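Ukville toy library asks $9 a visit for play kitchen sessions

Ukville's toy library will start charging families nine dollars a visit for its new play kitchen sessions this November, on top of the yearly membership most of them already pay. The library says the fee covers cleaning, lost pieces and the hire of the hall. Whether a pretend sink and a few plastic vegetables are worth the price of two coffees is a question parents will have to settle for themselves.

The sessions run from mid-morning until noon and are built on the Closari range, a line of play kitchen furniture sold to childcare centres and libraries. It was supplied through Kaplan, the local dealer, which also handles repairs. The order came to $1,076, according to the library's newsletter. A further $255 went on play food and dishes, and delivery was extra. The newsletter doesn't say how much.

Organisers describe the program as "early kitchen skills". Children set a plate, put food on it, wash up and pack away, with an adult close by. The flyer goes further and promises better counting, better sharing and "a lifelong interest in fresh food". No source is given for any of it. Anyone who has watched a three-year-old serve the same piece of corn to a grandparent a dozen times in a row might accept that it keeps them busy. The lifelong interest in fresh food is harder to credit, particularly when the food is a toy.

It's also hard to see what the new arrangement offers that the old one didn't. Until now members could borrow a tub of play food and a small stove and take both home for a fortnight at no added cost. Those tubs have been pulled from the lending shelves while the sessions are on trial. The newsletter calls this "a temporary change" and gives no end date. Families who live out of town and can't make a morning session lose the tubs and get nothing in return, although their membership stays at the same price.

Supporters have a fair point about space. A full-sized play kitchen takes up half a lounge room and is usually ignored by the second week, and plenty of them end up on the nature strip with a "free" sign taped to the oven. Sharing one makes sense. Several parents on the library's noticeboard also said they liked having somewhere to go when it's too wet for the park, and one wrote that she'd happily pay double to have the mess made in someone else's building.

Others were less keen. One complained that siblings are charged the full rate, babies included. Another wanted to know why there was a booking fee for a room that has stood open to members for years. The library's reply said bookings "help us plan", and left it there.

The library has 182 member families on its books. If even half of them came once a month the kitchen would pay for itself before winter, and it would be good to hear what happens to the money after that. The newsletter mentions a second kitchen from Brorik, a rival maker, but only as something under consideration. It doesn't mention bringing the fee down.

The equipment at least looks a step up from the moulded plastic most of us grew up with. The counter is butcher block, there's a tall gooseneck tap over the sink, and the stovetop has black burner grates and little black knobs. The food is more ordinary. A toy corn cob is a toy corn cob, whatever it's sitting on.

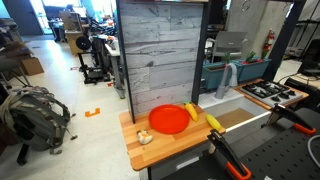
A red plate and play food on the toy kitchen's butcher-block counter, with the sink and stovetop alongside.

Parents who want to try before they commit will be disappointed, as there's no free first visit. Bookings are taken at the front desk or by phone, and payment is due when the booking is made. Cancellations on the day aren't refunded, including for sick children, a rule that seems likely to bring a few runny noses through the door.

Children must be between two and six and an adult has to stay for the whole session. Real food and drink aren't allowed near the play kitchen. The library says it will review attendance at the end of the trial and decide then whether the borrowing tubs go back on the shelf.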